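The Slide Goes Indoors

Foam slides used to stay by the pool. Suteo, a small footwear shop in Grimberg, now sells 3,000 pairs a year, most of them worn around the house. The sole does the work: thick, light and easy to rinse in the sink. Teal and charcoal gray are popular colors.
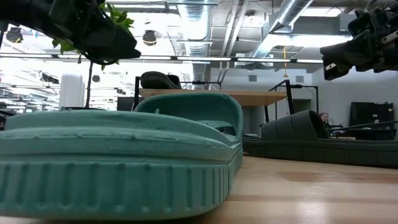
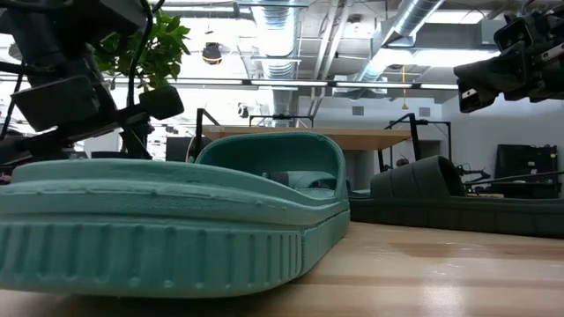

Ridges run along the side of the teal sole in both shots.

Keeping Them Decent

Wipe the footbed with dish soap and an old toothbrush. Scuffs on the edge mostly stay. Dry them out of the sun, strap side up. A pair at Suteo costs $22.

Last updated: October

Comments (2)
nustitwood: Mine shrank on the porch. Believe the sun part.
gardenclogs: $22 is fair.

Related
Salgado's 120-Year-Old Cobbler Shop
137 Ways to Lace a Boot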